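The rules on the back of the door

Cleiton Medeiros keeps his reading glasses on a bootlace and his rulebook on the back of a door. The rulebook is a single sheet, typed, gone soft at the corners and written over in three colours of pen, and he would like it known straight away that he did not want to write it. He wanted to get on with the work, like everyone else at Returo, and have the arms wrapping and tying and sorting parcels all day long. But after a bad December, when a whole run of recordings had to be thrown out over a habit that two operators had and the others did not, he sat down one evening with a pot of tea and wrote out how things ought to be done.

That was 563 sessions ago by the log, and the sheet has been changed so often since that he has given up numbering the versions.

Returo has the upper floor of a former seed merchant's in Ovport, up a staircase that smells of rain and old sacks. The firm teaches pairs of robot arms to handle soft and awkward goods, the sort of thing a person does at a kitchen table without a thought, and it does so for packing firms and gift companies who would rather not have to explain a crushed bow to a customer. Ribbon, I learnt over a long morning there, is a dreadful thing to give to a machine. It has no proper shape. It slides, it loops back on itself, and it is very fond of going wherever you have just moved your gripper.

So the first rule on the door concerns ribbon, and it says, in capitals, that no loose end may lie across an arm's base. The second says that before the arms are powered, the person at the controls must look along both cable hoses from shoulder to wrist, by eye, and say out loud that they are clear. New starters feel silly saying it. Medeiros doesn't mind at all. "I felt silly as well," he told me. "You feel silly for a week and then you feel odd if you haven't said it, and that's when I stop worrying about you."

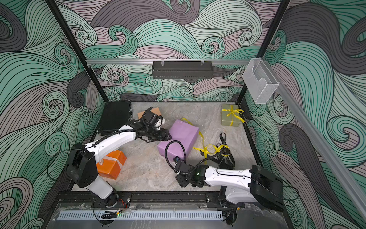
Two arms at work among the gift boxes and ribbon.

The walls of the cell are a rule too, in their way. Every cell has a patterned lining, and the paper is changed on a timetable pinned up beside the kettle, so that the arms don't come to depend on one particular background. I rather fell for the swirling one, all mint and teal and mauve, which put me in mind of a scarf my aunt used to wear to weddings. The rule says the pattern must be the same on all three walls and smoothed flat before a session begins, and that nobody is to choose it by taste. There was, I gather, a long argument about that last part.

Not everything on the sheet was home-grown. A good half was borrowed from Nuradar, a workshop on the other side of the river that makes guarding for much bigger machines, and whose people came over one wet afternoon and walked slowly about with clipboards, asking gentle and rather embarrassing questions. Who is allowed to reach in? How does the person reaching in know the arms are stopped? What happens if two people each think the other one has checked? The answers are now rule five, which is the longest, and which comes down to this: one person holds the stop, that person's name is on the board, and no hand goes over the front rail until that person has said so.

There are numbers too, though fewer than I'd expected. A session lasts 55 minutes at the very most, and then the operator gets up and goes somewhere with a window. The boxes are laid out afresh every time, at whatever angle they happen to land, and a layout is never tidied to make the job easier. Anything with a torn corner goes in the bin after its last run of the day. Each ribbon is retired after 200 ties, when the satin has begun to lose its spring, and the old ones go to a playgroup down the road, who are thrilled with them.

I asked whether all this slowed things down, and Medeiros laughed and took his glasses off (he does this a great deal, the bootlace gets plenty of wear). Of course it does, he said. He reckons on losing a session a day to checking. Against that, he has not had to throw away a run since the sheet went up, and he sleeps better.

Other workshops have started asking for copies, and he sends them gladly, with a note telling them to cross out whatever doesn't suit. One came back last month with a new line added at the bottom in green ink, about keeping scissors on a hook outside the cell. He has typed it in as rule twelve, and put up a hook.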